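4. Aufgabe „Blumen in die Vase" einrichten und aufnehmen

Wenn ihr Kapitel 3 hinter euch habt, kennt der Arm seinen Tisch und Lekus startet ohne Fehlermeldung. Jetzt kommt der Teil, der mir am meisten Spaß macht und bei dem ich die meisten Aufnahmen weggeworfen habe. Wir sammeln 200 Demonstrationen, mit denen wir später die Methode aus dem Probert-Projekt trainieren (Kapitel 6).

4.1 Tisch vorbereiten

1. Vase ungefähr in die Tischmitte stellen, Öffnung nach oben und frei. Auf den Millimeter kommt es nicht an, im Gegenteil: Verschiebt sie nach jeder Episode ruhig ein Stück.

2. Den Korb mit dem Gemüse und die anderen Ablenker an den linken Rand. Die bleiben bei allen Durchgängen auf dem Tisch, auch wenn sie für die Aufgabe keine Rolle spielen. Ich hatte sie am Anfang weggeräumt und musste 141 Episoden neu aufnehmen -- das Modell kam mit einem vollen Tisch überhaupt nicht klar.

3. Strauß rechts von der Vase ablegen, Stiele zur Tischkante.

4. In Lekus das Profil „Skostden" laden und einmal in die Grundstellung fahren lassen.

Vorsicht: Beim Anfahren der Grundstellung schwenkt der Ellbogen weit nach rechts aus. Hände weg vom Tisch, und der Not-Halt gehört in Reichweite, nicht auf die Fensterbank!

4.2 Greifen und wenden

5. Strauß an den Stielen fassen, möglichst knapp unter den Blüten. Greifkraft auf Stufe 6. Bei 14 rutscht zwar garantiert nichts mehr, aber dann habt ihr auch keine Stiele mehr, jedenfalls keine geraden.

6. Gerade nach oben abheben und kurz anhalten. In dieser Haltung hängen die Köpfe nach unten, und genau so wollen wir die Episode beginnen lassen.

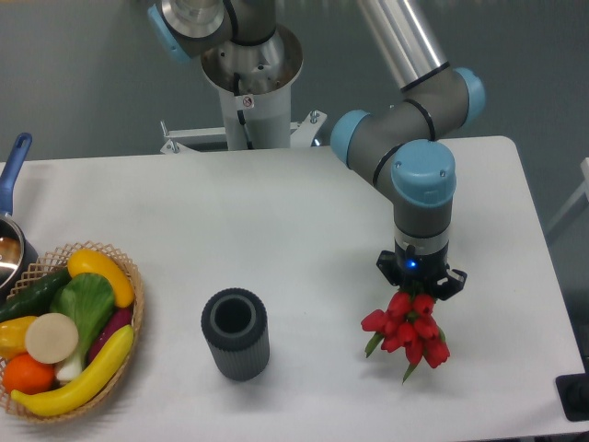 7. Aufnahme starten und erst dann das Handgelenk drehen, bis die Stiele nach unten zeigen. Bitte langsam, und zwar in einem Zug. Wer zwischendurch absetzt und überlegt, bringt dem Modell das Überlegen gleich mit bei (bei mir stand der Arm danach regelmäßig minutenlang über der Vase und tat nichts).

8. Über die Öffnung fahren, absenken, Greifer öffnen, nach oben wegfahren. Aufnahme beenden.

Hinweis: Fehlversuche nicht löschen! Markiert sie mit „F" und lasst sie liegen. In der Auswertung aus Utness werden sie als Gegenbeispiele gebraucht, und wir rechnen beides getrennt.

Hinweis: Streift ein Blatt den Vasenrand, zählt die Episode trotzdem. Kippt die Vase, zählt sie nicht.

4.3 Kurz prüfen

9. Nach den ersten Durchgängen eine Episode abspielen und schauen, ob Vase und Blüten durchgehend im Bild der Kopfkamera bleiben. Verdeckt der Unterarm beim Drehen die Öffnung, stellt die Vase ein Stück weiter nach links -- an der Kamera bitte nichts verstellen, sonst geht es zurück zu Kapitel 3.

10. Ordner sichern, Zähler in Lekus auf null setzen, weiter mit 4.4.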